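홈 | 프로젝트 소개 | 모집 공고 | 자주 묻는 질문 | 오시는 길

[모집] 양손 그리퍼로 살림할 분을 찾습니다 (시연 데이터 수집 참가자)

질티미네(Jiltimine) 조작학습팀에서 2차 참가자를 모집합니다. 하는 일은 간단합니다. 양손에 그리퍼를 하나씩 쥐고, 평소 집에서 아무 생각 없이 하던 일을 아주 많은 생각을 하면서 하시면 됩니다. 이번 차수의 주제는 '주방 수납'이며 주인공은 밀폐용기입니다.

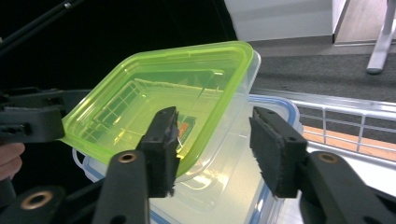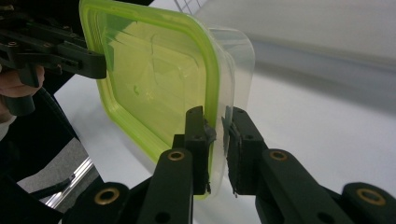

연두색 테두리 용기와 양손 그리퍼

1차 때 모인 시연은 학습에 바로 들어갔고, 모델은 용기를 집는 법보다 용기 앞에서 망설이는 법을 먼저 배웠습니다. 참가자들이 망설였으니 당연한 결과입니다. 그래서 2차에서는 연습 시간을 따로 드립니다. 망설임은 연습 시간에 다 쓰고 오시기 바랍니다.

■ 하는 일
- 투명 용기, 뚜껑, 수납 상자 등을 그리퍼로 집고, 기울이고, 옮기고, 다시 내려놓기
- 같은 동작을 위치와 각도만 바꾸어 반복하기 (1회 참가당 시연 50건)
- 시연이 끝날 때마다 성공/실패/모르겠음 중 하나를 표시하기. '모르겠음'이 전체의 절반을 넘으면 담당자가 조용히 옆에 와서 섭니다.

투명한 물건이 많은 이유를 묻는 분이 계신데, 투명한 물건이 어렵기 때문입니다. 카메라도 어려워하고 모델도 어려워하고, 오후 네 시쯤 되면 사람도 어려워합니다.

■ 이런 분을 찾습니다
- 만 18세 이상, 양손으로 그리퍼를 쥐고 30분간 작업할 수 있는 분
- 설거지나 정리를 해 본 분. 잘할 필요는 없습니다. 너무 잘하는 분의 시연은 빨라서 프레임 사이로 사라집니다.
- 떨어뜨려도 "아" 정도로 끝내실 수 있는 분
- 왼손잡이 우대. 1차 데이터가 거의 전부 오른손잡이였고, 모델도 그쪽으로 편견이 생겼습니다.

로봇 경력은 보지 않습니다. 자기소개서도 받지 않습니다. 지원 동기가 궁금하지 않은 것은 아니나 읽을 사람이 없습니다.

■ 진행 방식
안내와 동의서 작성, 연습, 본 시연 순서입니다. 본 시연은 30분 작업 후 휴식을 반복합니다. 손목이 아프면 바로 말씀해 주세요. 참는 모습은 학습에 쓰지 않습니다. 연습은 '케틀' 과제로 시작하는데, 이름과 달리 주전자는 나오지 않습니다. 처음 이름을 지을 때는 나올 예정이었습니다.

촬영은 그리퍼에 달린 카메라로 하며, 참가자의 손과 옷소매가 함께 찍힐 수 있습니다. 얼굴은 수집 대상이 아닙니다. 반지와 시계는 빼 주시고, 소매가 넓은 옷은 피해 주세요. 매니큐어는 상관없습니다.

■ 장소와 사례
그레스빌관 53호. 문에 '창고'라고 적혀 있지만 맞게 오신 겁니다. 1회 참가를 마치시면 사례비를 당일 지급하고, 금액은 신청 확인 메일에 적어 드립니다. 성공률과는 무관하게 같은 금액입니다. 실패한 시연도 저희에게는 필요하니, 실패하셨다고 사과하지 않으셔도 됩니다. 일부러 실패하시는 건 티가 납니다.

■ 신청
모집은 200명이 차면 마감합니다. 그레스빌관 1층 안내대에 있는 신청서에 이름, 연락처, 주로 쓰는 손, 가능한 시간대를 적어 내 주세요. 일정 문의는 렘렘 젤레케, 장비와 안전 문의는 카르티크 위라쿤에게 하시면 됩니다. 두 사람에게 동시에 물으시면 답이 서로 다를 수 있으며, 이 경우 렘렘의 답이 맞습니다.

게시일: 2019년 11월 3일

관련 글
- 1차 수집 참가자 후기: 뚜껑은 왜 나를 싫어하는가
- 그리퍼 손잡이 잡는 법 (수하 스루르)
- 사키바 과제 안내: 수건 접기
- 4월 공개 시연회 신청 안내
- 손가락 패드 교체 주기에 대한 공지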